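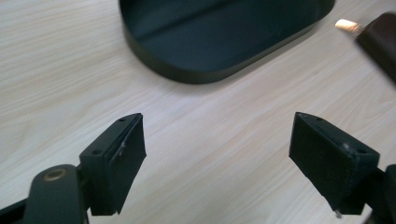 Kimaro grasp planner, pre-run software check
Site: Eltholm bench 2. Checked by: Fatima Adeleke, 13th April

1. Stop command halts the control loop: PASS
Tried it mid-move and at rest.

2. Loop rate holds at 100 Hz under load: PASS, with doubts
The log says so, but the logger runs on the same clock. I'd like a separate timer.

3. Tray edge found by perception: FAIL
Dark green on pale wood should be the easy one. Confidence reads 100 per cent even with the outline shifted. I don't believe that number.

4. Finger gap matches planner model: NOT CHECKED
Zirness config still has the old pad thickness. Thirumalai Krishnan to send the new file.

5. Planner rejects unreachable targets: PASS
3,000 replayed targets, 2 wrongly accepted. Vendor calls this normal. Show me where that's written.

Result: hold at low speed. Recheck items 3 and 4 before the Dovivmont build is loaded.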